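November, late afternoon

Okay, sourdough starter log, since Mattes Diekmann keeps asking what I did differently and I keep forgetting!

Fed the Clonness jar at lunch with 131 g of the rye, same weight of water, and left it on the shelf over the radiator. By four it had more than doubled and smelled like green apples (last week: nail polish, ugh). The Brutlow jar got plain white flour and is sulking. I'm giving it one more day and then it becomes pancakes.

Valentyna Demchenko swears by a stiffer mix, so jar three is 250 g flour to whatever water makes it barely come together. My wrists hurt. It's slow but the dome on top looks great, no sinking in the middle yet.

Still to do: buy a 1000 g bag of rye, find the lid with the good rubber ring, and write the feeding times on tape this time. Also ask Valentyna if she wants half of jar three, I can't bake that much bread by myself.

Loaf one came out of the tin fine but the crumb was gummy at the bottom. Ten more minutes next time, maybe fifteen. 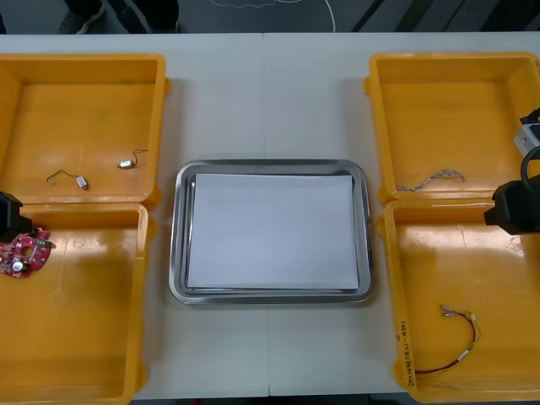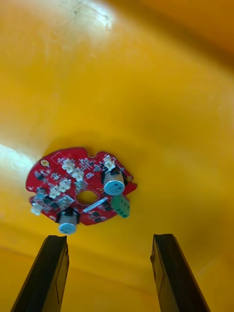
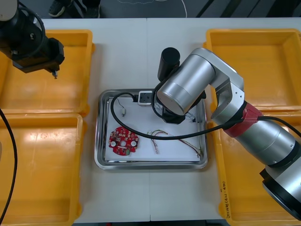
Work table with the yellow bins and steel tray (first and last), red circuit board on yellow plastic (middle).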